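Coaching Throws, Level 2
Handout 4: Bringing a young thrower into the hammer

These notes go with the second practical session. Read them before you come, and bring your session plan from Handout 3.

Most clubs take hammer throwers from the shot and discus groups. An athlete who can already turn in the discus circle will pick up the footwork sooner, but will usually try to lead with the shoulder. Correct that early.

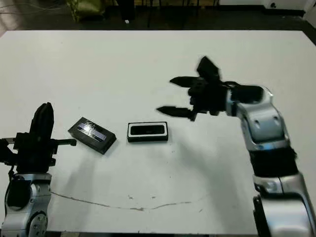 Parmont Athletics Club, Coach Education Section

Before the first throw

Check the cage. Gates are set for a right-handed or left-handed thrower, and they must be changed over when the thrower changes. Everyone who is not throwing stands behind the cage and faces the circle. Implements are carried back, never thrown back.

Check the wire for kinks and the handle for cracks. A kinked wire is taken out of use that day.

Order of teaching

1. Grip and stance. Left hand under, right hand over for a right-handed thrower. Glove on the left hand.

2. Winds. Start with a light implement. Two winds are enough. The low point stays to the athlete's right, and the hips move against the ball.

3. Standing release from two winds. Stay at this stage for at least 2 sessions. Limit a beginner to 24 throws in a session, counting the drills with a medicine ball. 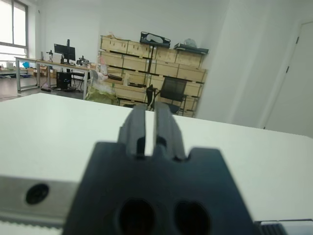 4. Heel and toe turn. Teach it with no implement first, along a painted line. Then use a broomstick held at arm's length, then the light hammer.

5. One turn and release. Add the second turn only when the athlete can finish the first in balance and stop on request.

Common faults

Bent arms in the winds. Go back to step 2 and slow down.
Looking at the ground. Give the athlete a mark at head height on the far fence.
Dragging the ball into the turn. The right foot is leaving too late.
Falling out of the front of the circle. Nearly always too much speed at entry.

Assignment

Watch one beginner through a full session at the Lidomum track and write up what you see, in 60 lines or fewer. Name the fault you would work on first and the drill you would use. Hand it in at the Abdelaziz room before Handout 5 is given out.

Revised July 2024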